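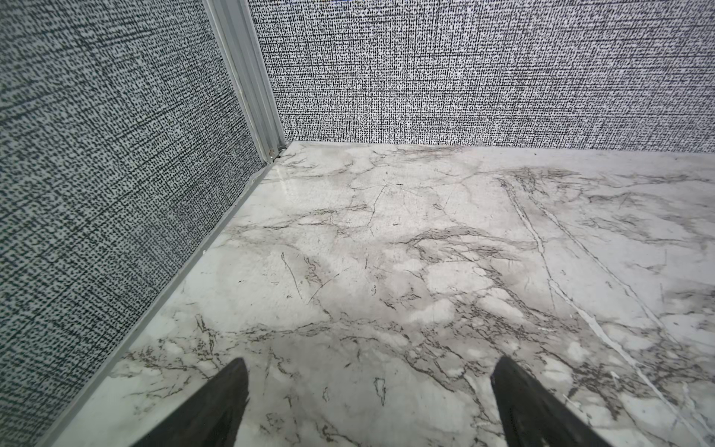 Burnmont Chamber Orchestra last night, the first of their June concerts. Samina Mughal conducting, 40 players, hall maybe two-thirds full.

Opened with Haydn 88. Quick tempos, hard sticks on the timpani. The slow movement was the best thing in it – the solo cello and oboe were well matched and she let them get on with it.

Minuet too heavy for me. Finale very clean, even in the canon.

Then the new Stanciu piece, Nelia, for strings and one horn. It runs 108 bars, most of them quiet. The horn plays from the balcony at first and walks down during the middle section. I lost it for a while under the violas.

Would hear it again. The last page is good – low basses, then the horn alone on one note.

After the break, Schubert 5. Flute a little sharp in the first movement, fixed by the second. She took both repeats.

No encore. Out by 9:30.

They repeat the program in Plomen later in the month. Tickets are still on sale, and the cheap seats upstairs have the better sound.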